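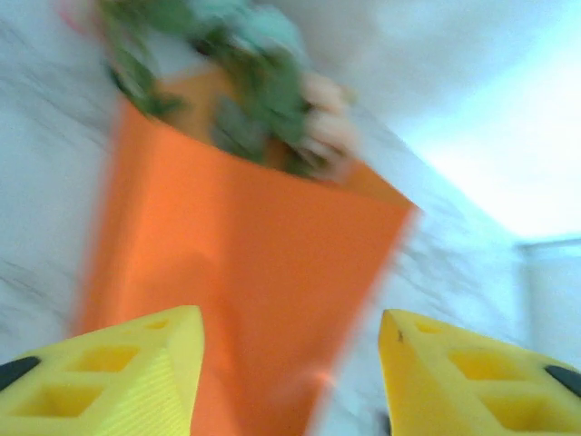 Squeezing harder is the wrong answer when a robot picks up something wrapped in paper, according to Flora Imrie. She and Settimio Russo spent the winter teaching a two-fingered arm to handle bouquets at the Dalarlow lab, and the method they settled on in January uses less force than the one they started with.

The method, which the pair call Skimedetti, splits each pick into two stages. In the first, the fingers close slowly until a camera near the gripper sees the paper begin to give. In the second, the arm lifts a short distance and watches for slip. If the wrapper slides, the fingers tighten by one small step and the arm tries again, up to three times, before it sets the bundle down and starts over from a new angle.

Earlier versions relied on a fixed grip strength chosen for each item. That worked for boxes and bottles but left creases in paper sleeves and bruised the stems inside them. Flowers are also top-heavy, and a cone that is held too low tends to tip once it leaves the table.

The team trained the system on 2,462 picks guided by a person at the controls. Most were done with paper-wrapped bundles of leaves and blossoms, since these change shape from one pick to the next. The rest used bread bags, rolled posters and soft envelopes. Russo said the posters were harder than anyone expected — they spring open if the fingers arrive off center.

In tests on 5 kinds of wrapping that the system had not been trained on, it damaged fewer sleeves than the fixed-strength version on every kind but one. The exception was thin waxed paper, which slips early and gives the camera little to go on. Imrie said a touch sensor in the fingertip would probably help there, though it would add to the cost.

The picks are slower than before. A careful lift takes longer than a plain grab, and Russo said a busy packing line would notice the difference. Gritum, a flower wholesaler that supplied bouquets for the work, plans to try the method at one packing table. The training data will be shared with a second group at Gál, where the waxed paper tests are to be repeated with a softer finger pad.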